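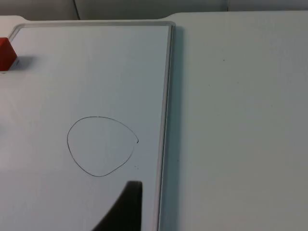
A black marker loop on one of the whiteboards at the Tenent open day

I'd had the Tenent open day in Kakby on my list since April, and on Wednesday I finally got the early bus over from Provport (58 minutes, with a very chatty driver). Entry was free, coffee was not, and I'd bought a bun before I'd even found the cloakroom!

The whole place smells faintly of floor polish and there's far more of it than you'd guess from the street. I started upstairs with the old catalogues – one had 200 pages of nothing but hinges – and then drifted down to the rooms with the tables, where I stayed much longer than I'd planned.

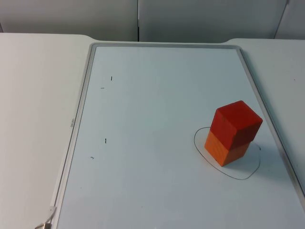 Reading time: 2 min

I'm a sucker for wooden blocks. The two I liked best were stacked on a big whiteboard laid flat on a white table, a deep red one on top of an orange one with the grain showing through the paint (lovely, that orange). They had a wobbly marker outline drawn round the bottom, with loads of room to spare, and the red one stuck out a little over its neighbour. My fingers were itching to straighten it.

After that I had a quick look at the Mayrhofer stand by the stairs, mostly for the free pencils, and bought a tea towel for 5 euros that I didn't need. The last bus back leaves from the far side of the square, so do check the stop before you go in – I had to run for mine with the tea towel under my arm.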